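Pimora two-arm table: frequently asked questions
Last updated 05/09/2025
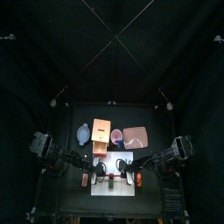 What is Pimora?

Pimora is a two-arm robot table built in the shared workshop at Mudon. Two small arms are mounted facing each other across one tabletop, inside an enclosure lined with black fabric. Members use it to practice tabletop jobs that need two hands. Aqeel Khokhar and Haiyan Su built the first version, and Anqi Dong looks after the software.

Who can use it?

Any Mudon member who has done the bench induction. The induction takes one evening and is run by Haiyan or by Yuzhen Yin. You don't need to know how to program. Guests can watch but can't drive the arms.

Can I build one at home?

Yes, and a few members have. You need a sturdy table, a frame around it, and enough room to walk behind the enclosure. Our parts came to 930 dollars without the computer. Most of that was motors. If you already own a 3D printer you can print the brackets and the gripper fingers yourself. The files are in the members' folder under Fodlow, the name we use for the arm design.

Why black fabric on the walls?

The first enclosure was bare plywood and the arms' camera software kept picking up people walking past. Plain black cloth fixed it. Any matte cloth will do. Avoid satin or anything with a sheen. Ours is stapled at the top and left loose at the bottom so you can reach behind it.

What are the crossed cords over the table?

They brace the enclosure. Before we added them the upper part swayed whenever both arms moved fast in the same direction. Each one runs from high on one side down toward the opposite rear corner of the table frame. Keep them taut. If one feels slack, tighten it before you power up, and do the other to match or the frame will pull to one side.

Do the arms hit the cords?

Not in normal use. The software has a height limit of 200 mm above the table for both grippers. Please don't raise it without asking Anqi.

What objects can I put on the table?

Light things with simple shapes. The usual set includes a light blue bowl with tab handles, a pink cup, a flat pink tray and a small wooden box with a drawer. They normally go in a row at the back, and the piece you're working on goes in the middle, between the grippers. You can bring your own objects if they are clean and dry. No glass, no liquids, no blades.

The drawer sticks. Is that a fault in the program?

Usually it's the box. The wood swells in damp weather and the drawer needs a rub with candle wax along the runners. Try it by hand first. If it slides freely and the arm still can't open it, the gripper is probably coming in at an angle. Start the approach again from straight in front.

Why are the gripper fingers white?

That was the filament we had. White also shows up well against the dark table, so we kept it. Fingers are a wear part – expect to replace them after a couple of months of regular use. Spares are in the drawer marked Pan.

How tight should the table clamps be?

Finger tight plus a quarter turn. Check the clamps on the back edge and the fittings at the front corners before every session. Qiuyue Hao overtightened one in May and cracked it, so please don't use pliers.

What should I do with the cables at the wrist?

Leave the loops alone. They look untidy but the wrist needs the slack to turn all the way. Tying them down was the cause of our only broken connector so far.

An arm stopped halfway through a move. What now?

Keep your hands out, press the stop button, then switch off at the wall. Wait for the arm to sag and support it as it comes down. Check for something caught under the gripper. If nothing is there, restart and run the homing routine with the table cleared. If it stops again at the same place, write it in the log and leave it off.

How long can I book?

Sessions are two hours, up to 8 a month per member. The last slot ends when the workshop closes. Allow 7 minutes at the end to park the arms and put the objects back on the shelf.

Who do I ask about something not on this page?

Post on the Mudon board under Pimora. For anything electrical, ask Aqeel directly.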